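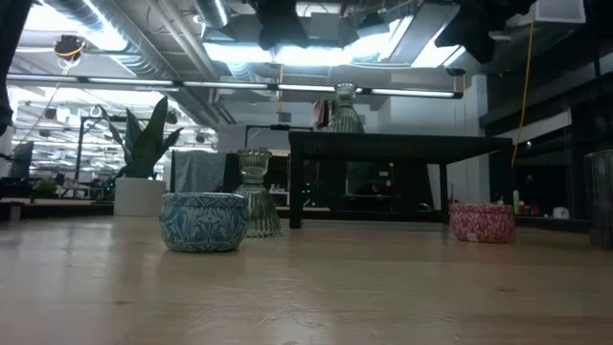 Menddale Makers Forum > Student projects > Tabletop manipulation course, term 2

Topic: Clear glass and the pick task, are we allowed to put tape on it?

kestrel_hb
Hello all. I am in the evening group with Naledi Msimang as instructor. Our team took the "tidy the table" task, with the tins, the ribbed vases and the low stand. The blue tin and the pink tin are fine for us. The clear vase is a different story. Our depth values go straight through it and the planner believes there is free space. I would like to put a strip of masking tape on the neck of the vase. The task sheet does not forbid it, but it does not permit it also. What did other teams do?

Pruvora
We used tape last year and lost marks for it. The sheet was shorter then, so maybe it has changed. Ask Naledi before Sunday, she reads the mail in the evening.

oddbolt
I don't agree that tape is cheating. In a real warehouse everything has a label on it. Why should a student have it harder than a warehouse?

Pruvora
Because the course is about perception. If you put tape on the object you are doing a labelling course.

kestrel_hb
I understand both sides. Let me give our numbers so we talk about the same thing. We have 1,086 recorded attempts from the whole term. We kept 881 after we threw away the ones where the operator stopped early or the time stamps were broken. On the tins our model grasps well. For the vases I don't want to write the number here, my teammate would be sad.

tamsin.w
Do you plan the grasp from the fixed camera or the wrist camera? We had the same trouble and it was partly the lights. The long strip lights give reflections on the table top and our segmentation made them into objects. Once we had a grasp planned on a piece of glare, very confident too.

kestrel_hb
From both, but the fixed one decides the first approach. The wrist view is used only in the last part, when the fingers are already open over the table.

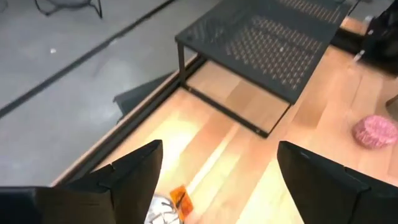 So at this moment the policy must choose between going down and moving to the side, and for the small flat things it goes down too early. The orange packet is the worst for this. It is low, it is shiny, and the fingers come at an angle that I would not choose with my own hand. We lowered the speed of the last part to 51 per cent and it became better for the packet, but it changed nothing for the glass.

oddbolt
If you go slower then your episode is longer. Is there not a time limit of 76 seconds?

kestrel_hb
Yes, 76. We are inside it, but only when there is no second try.

le_roux_fan
Le Roux team here (we took the name from our street, please don't ask for more meaning). My advice is to forget the depth for the glass. Train on the colour image only and let it learn the ribs. The vertical lines on the vase are quite a strong pattern when the light comes from the side. We needed to collect new demonstrations for it, and it was two boring evenings, but the vase became our best object.

Pruvora
Best object in your layout. Did you test it with the vase on top of the stand also? On the stand the background behind it is completely different, and from the side camera there is a lot of equipment behind the glass.

le_roux_fan
We tested only on the table. Fair point. I will try it on the stand and write here.

tamsin.w
Be careful with the stand itself. Its perforated top gave us funny results in the wrist camera, the wood shines through the slots and our edge detector went crazy. We now mask the whole top when the arm is picking from the table beside it.

kestrel_hb
That is useful, thank you. We did not think about masking. And how do you mask it if somebody moves the stand between episodes?

tamsin.w
By hand, one polygon per session. It is not elegant. The Udberg group has a script that finds the front corner and makes the polygon from there, but it wants the old version of the calibration file and I had no patience.

oddbolt
I have the converter for the calibration file. Will put it in the shared folder tonight. I still think the tape should be allowed.

kestrel_hb
Small update. I wrote to Naledi and she answered: tape is allowed in practice sessions but not in the November assessment, and the report must say which recordings had it. So we will do like the Le Roux team, colour only for the vases, and keep the depth for the tins. Does anybody have a free slot on the table this week that they want to exchange? Ours is at 7 in the morning and my teammate lives far away.

tamsin.w
We have the 5 pm one. I can swap once, message me.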